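Less plastic in the home workshop
Jul 31, 2023

At our repair evenings in Uvuvport we throw away much less than before. Many small habits made this possible, and most of them cost nothing.

Keep old glass jars for screws and glue brushes. Wash the lid well and dry it before you close it.

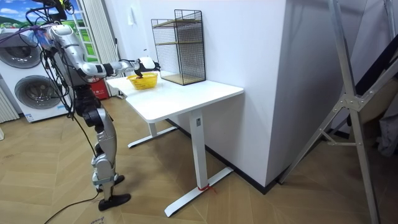

Labels can be cut from a milk carton, the pencil stays on it for years. For wiping oil I use old cotton shirts, cut in 5 pieces each.

Never pour paint thinner into the sink. Let it stand one night in a closed jar, then pour the clear part in another jar and use it again. The mud from the bottom goes to the collection point on Mogensen street.

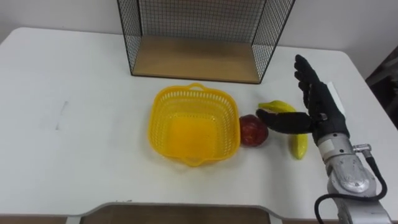 Sanding dust
Dust from painted wood must not go in the compost.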